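Search the notebook
Search

We use cookies to remember which page you were on. OK

Handheld gripper notebook, counter tasks
March, started writing 4:10 pm

Okay, so I promised Sem I'd finally write down the house rules for recording with the handheld grippers instead of shouting them across the room. This is the first pass, and it's messy. Sem Claeys has already scribbled on the printout, so I've folded his comments in where I could read them.

What set this off was the Jemalmont batch. We had 2,000 episodes in it and after review we kept 1,855, which sounds fine until you look at why the others went. 53 of them had no usable marker view in the opening seconds! The tracking drifted, the start pose was garbage, and the whole episode had to go. I don't mind losing an episode to a dropped cup, those are kind of useful (we tag them as failures and keep them in the Oretti folder). Losing one to a marker somebody slid behind the faucet makes me want to lie down on the floor.

So, markers first. The cube goes on the counter before anything else does, printed faces clean, and it stays put for the whole set. If you bump it, stop and start a new set. Please don't nudge it back to where you think it was. I did that myself in the Darnness kitchen and spent an evening trying to work out why every path had a kink in it.

Spray bottle task: start with the jaw open and the bottle between the pads, and hold there for a slow count of three before you close. Sem wants two. I'm leaving it at three until he shows me a plot. Come in on the body of the bottle and leave the trigger alone, the pads slide all over the place on the nozzle and you end up twisting your wrist to save it. 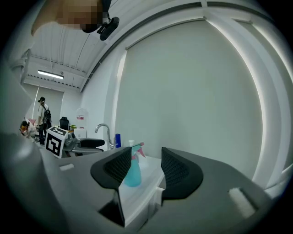
People and the room

We've been sloppy on this one, me included. The rule I'd like us to keep:

- Everyone who could end up on camera gets told before the set starts, even if they're way at the back with a coat on.
- Faces and hands get blurred before anything leaves the lab drive. Check the first clip of each set yourself, don't trust the script.
- Screens and paperwork get turned away or put in a drawer.
- Keep a clear step behind the operator. You walk backward more than you think with one of these in your hand.

Grippers that aren't in use

Sem says they belong in the rack, full stop. I say one on the counter is okay if it's well away from the marker and you aren't going to reach over it. We haven't settled this. Demirtaş's setup sheet says rack too, so I'm probably going to lose.

Pads: wipe both faces between sets, dry cloth, no cleaner. Swap them after 9 sets or when the texture starts looking shiny, whichever comes first, and put your initials on the pad log. The pad log is the clipboard, by the way. The sticky notes on my monitor are not the pad log.

Still to do: ask Sem about that plot, reprint the cube faces on matte stock, and find out whether the blur script can handle reflections in chrome.

Last updated in March, 5:35 pm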